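Glossy white table, streaks wont go away. help

Home > Cleaning and Laundry > Surfaces

desta_t
OK so. Got a white glossy table in October, kitchen table, gets used for everything. Shiny top with a soft gray pattern in it. Every time I wipe it I get streaks. Looks fine until the overhead light is on, then it's all swirls. Have tried dish soap and water, glass cleaner, and the Zernent spray my sister swears by. Zernent was the worst of the three. Kind of a film. What are you all using??

Lensa Gashaw
What cloth? You listed three cleaners and no cloth.

desta_t
Oh. Pink one, sort of waffle texture. Came in a pack. I have a stack of them, use them for dishes too

Lensa Gashaw
Same cloths for dishes and the table? Do you use fabric softener?

desta_t
yes to both. uh oh

Lensa Gashaw
Softener coats the fibers, then you're rubbing that onto a shiny top. Wash them on hot, no softener, no dryer sheet. Do it twice. Then try the table again with plain water before you buy anything else.

CIgnacio
Going to disagree a bit. Softener doesn't help but I've used softened towels on gloss for years and no streaks. It's too much product. People soak the thing. Two sprays for a whole table, on the cloth, never on the table. And waffle weave is fine, it's good for picking up water. Don't throw them out.

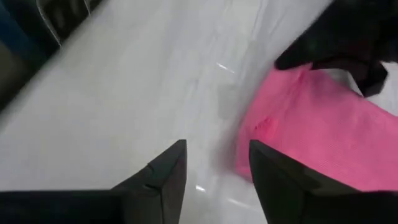

Also wipe in one direction. Long strokes, far end to near end, flip the cloth halfway. Circles are what gives you swirls under a ceiling light. Then go over it dry right away, don't let it air dry.

etenesh.a
Waffle is NOT fine for the dry pass imo. Leaves little ridges of water. Flat microfiber for drying, 300 gsm or so you can feel some weight to it. Waffle for the wet part sure

CIgnacio
300 is thick for a table, mine are 200 and work great. But ok, we agree on a second cloth.

Sumeya Jemal
Has anybody asked about hard water? We're on a well here and everything glossy looked terrible untill I started using distilled for the last wipe. One jug lasts me ages. Splash of white vinegar if the top can take it.

Lensa Gashaw
Careful with vinegar. desta do you know what the top is made of? If it's real stone, no vinegar, it'll etch.

desta_t
No idea tbh. The box said Gralitz and the paper inside just says "wipe clean with damp cloth". Helpful. Pretty sure it's not stone, I can lift one end by myself

Sumeya Jemal
Skip the vinegar then til you know. Distilled by itself is fine.

etenesh.a
And no Lornel polish!! My mother in law put that on ours and it took weeks to get off. Plates slid around. Fingerprints everywhere

CIgnacio
Lornel is ok on wood. But yeah, not on this.

desta_t
Update - washed the pink ones twice on hot, no softener. Damp wipe, one direction, then dried with an old t-shirt cause I don't own microfiber. Way better. Still a couple gray smudges at the end by the window but that might just be the pattern?? Can't tell lol

Lensa Gashaw
Drag a fingernail across. If it feels draggy it's leftover Zernent, go again with warm water and one drop of dish soap, then rinse wipe.

desta_t
Draggy. Ugh. Ok doing it again after dinner

Sumeya Jemal
Empty the soap water before the rinse wipe, I forget that every time. And post back about the window end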